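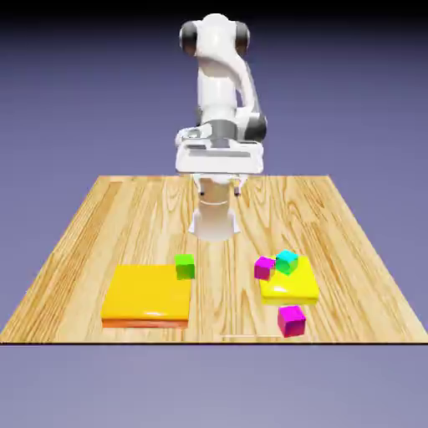
Ticket 488
Queue: Koline cell, packing hall
Opened by: Lærke Vídalín
Assigned to: Ingvar Hviid
Opened: October 11, 2019
Status: Closed, with one follow-up

Subject: Cubes placed over the edge of the pad, shift staff correcting by hand

Lærke Vídalín
The sorting job on the Koline cell has been setting cubes down too close to the edge of the pads since the new layout went in. Some end up partly over the edge and some end up on the table. The cell does not see this as a fault. It reports the cycle complete and asks for the next tray.

What we do at the moment is pause the cell, open the guard, push the cubes in, close the guard and restart. Restart needs a supervisor code. On evenings that means finding me or Steinar, and one of us walking over from the Dunbar line. Yesterday I did it 23 times in one shift. Before the cell went in, two people did this job at a bench and straightened things as they went without thinking about it.

Please fix the placement. Please also tell us whether operators can have the restart code.

Ingvar Hviid
Picked up. Which layout file is loaded? It is on the second page of the panel, bottom line.

Lærke Vídalín
Zarnamside 2.

Ingvar Hviid
That is the right one. I ran it in the simulator here with the same file. I get the same kind of result, with cubes hanging over the back corners of both pads, so I don't think it is your gripper or the table. Please don't re-teach anything on the floor for now.

Steinar Ragnarsson
Too late for that, sorry. I re-taught the left pad on the night shift. It was better for the rest of the shift and then the morning start loaded the old points again.

Ingvar Hviid
The cell reloads from the server at every cold start, so anything taught at the panel is lost. This should have been in the handover notes and it wasn't. I have added it.

What I have checked so far:

Gripper opening. Same value in the old and new files.
Release height. Unchanged.
Table frame. Matches the survey from June.
Pad positions. Left pad matches the drawing. Right pad matches the drawing.
Place points. These were copied over from the old layout and not recalculated.

The old layout had the pads closer to the base. When they were moved forward, the place points stayed where they were, so the arm is still aiming at the old centers. Those are now at the back of the pads. That explains the back corners. It does not explain the cube Lærke reported on the bare wood in front of the right pad.

Jong-dae Moon
I can answer the last one. I wrote the retry step. If the cell thinks a place has failed, it puts the part at a fallback point and carries on. The fallback point is on the table in front of the right pad. In the old layout there was a reject dish there. Is the dish still fitted?

Lærke Vídalín
No. It was taken off when the pads moved. We were told it wasn't used.

Jong-dae Moon
Then the rejects are going straight on the table. I will change the retry so that the cell stops and asks instead.

Snædís Vídalín
Please don't make it stop every time. I run the evening shift on that side and we are one person down since the bench jobs ended. If it stops while I am at the Brinach wrapper, it stays stopped until I get back. Could it hold the part and flash the amber light, and let the operator choose?

Jong-dae Moon
Yes. It will hold for up to two minutes, amber light on, with two buttons on the panel: try again or hand over. After two minutes it stops.

Snædís Vídalín
Fine with me.

Ingvar Hviid
New file is on the server as Zarnamside 3. Place points are now worked out from the pad positions, so they will follow if the pads are moved again. To load it:

1. Finish the current tray and press End of Batch.
2. Power the cell down at the main switch. A soft restart will keep the old file.
3. Power up and wait for the file name on the second page.
4. If it says Zarnamside 2, call me before running anything.

Steinar Ragnarsson
Loaded at the start of nights. First power-up still showed the old name. Called Ingvar, he cleared something at his end, second power-up was right. Ran 723 cubes. None over an edge that I saw. Amber light came on twice, both times I pressed try again and it placed the cube.

Lærke Vídalín
Same on days. I have not had to open the guard for placement. The code question is still open.

Ingvar Hviid
Operators can have their own restart code for the amber hold and for an empty tray. Anything where the guard has been opened still needs a supervisor. I know that is half of what you asked for. The guard rule belongs to site safety and I can't change it from here. I have opened a follow-up with them and put Lærke and Snædís on it, as they do most of the restarts.

Snædís Vídalín
Codes received for evenings. The panel card still shows the old steps, can someone reprint it?

Ingvar Hviid
Reprinted, in the tray by the cell. Closing this one.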